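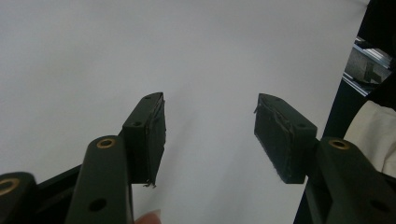 According to Sadia Niazi, the main fault in the first draft was that it treated hard water as one problem when the town has two: scale in the pipes and scale in the kettle. The report has been reordered to follow that remark, and the two are now kept apart throughout.

Search this site
Enter keywords
Go

1. Background

Hard water contains dissolved calcium and magnesium salts. When it is heated, part of the dissolved calcium hydrogencarbonate breaks down and calcium carbonate is deposited as scale. This part is called temporary hardness. The remainder, mostly sulphates and chlorides, stays in solution after boiling and is called permanent hardness.

The Onedon supply comes from chalk boreholes to the north of the town. Residents in the older streets complain of blocked shower heads and slow kettles. The aim of the project was to measure both kinds of hardness at selected taps and to find out whether the age of the house plumbing has any effect on the result.

2. Method

Samples were collected from 12 kitchen taps between 7 and 8 in the morning in September. Each tap was run for four minutes before the bottle was filled, except for the first-draw samples, which were taken without running. Bottles were rinsed twice with the sample water and filled to the brim.

Total hardness was found by titration with EDTA at pH 10, using Eriochrome Black T as the indicator. The end point is a change from wine red to blue. Permanent hardness was found by boiling a second portion gently, letting it cool, filtering it, making it up to its original volume with deionised water and titrating again. Temporary hardness is the difference between the two.

Every titration was repeated until two readings agreed within 0.1 ml. Eetu Ahonen carried out the titrations and Giuliana Quispe read the burette separately as a check. Where the readers differed, the run was discarded.

3. Results

Total hardness was high at every tap and varied little between streets. Temporary hardness made up most of it in all samples. The permanent part was small and close to constant, as would be expected if all the houses draw on the same source.

First-draw samples did not differ from the run samples by more than the error of the method. The age of the plumbing therefore had no measurable effect on hardness. It may still affect the amount of scale found, as older pipes have rougher inner surfaces and some have narrow bends, but this was not tested.

One sample, from a flat in Trustside, gave a reading close to zero. The tap was later found to be fed through an ion-exchange softener under the sink. The value has been left out of the comparison and is recorded in the appendix.

4. Sources of error

The indicator change is gradual near the end point, and the last few drops were judged differently by the two readers on the first morning. A reference flask kept beside the burette reduced this. Some carbonate may have passed through the filter paper – a finer grade was not available – and this would make the permanent hardness read slightly high.

All samples were taken in one month. Vasco Mota suggested repeating the work after heavy winter rain, when the borehole levels are higher. This would need the same taps and the same batch of EDTA solution, or a fresh standardisation against calcium carbonate.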